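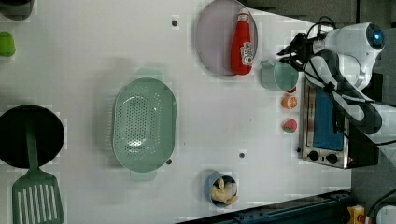 Graham Bloxham wrote in the margin of the last edition that anyone who can assemble a bookcase can skip this section. Graham is welcome to assemble his bookcase. Everyone else, start at step 1.

Section 7. First moves with the Beleck arm

Revised 6/12/18

Before you start: the base is bolted down, the power supply is on the bench and the stop button is where your free hand can find it. Your free hand is the one not holding coffee.

1. Switch on the arm and let it finish homing. It will make a noise like a disappointed printer. Leave it alone.

2. In Avum, open Limits and set speed to 30 percent. The slider goes to 100. Ignore the slider's ambitions.

3. Close the gripper fully, press Zero, then open it again.

CAUTION: Keep fingers clear while zeroing. The gripper can't tell yours from a toy strawberry and has no interest in learning.

4. Check the cable slack. Swing the arm by hand through its whole reach with the motors off. If a cable goes tight, reroute it now.

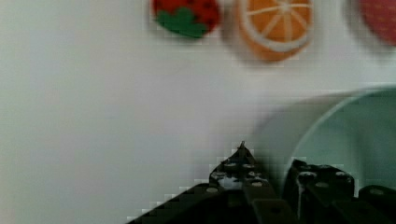

5. Turn on the wrist camera and jog the arm down in small steps. A smeared picture while moving is normal. If it stays smeared for a full second after the arm stops, tighten the camera bracket and try again.

6. Pick up one light, soft object and put it down. Save the pose. Save it again under a name you'll recognize in March.

Note: If Avum reports error 38, the gripper has lost its zero. Go back to step 3. Shouting has been tested by Bogumił Szulc and does not clear the error.

Calibration of the wrist camera continues in Section 8.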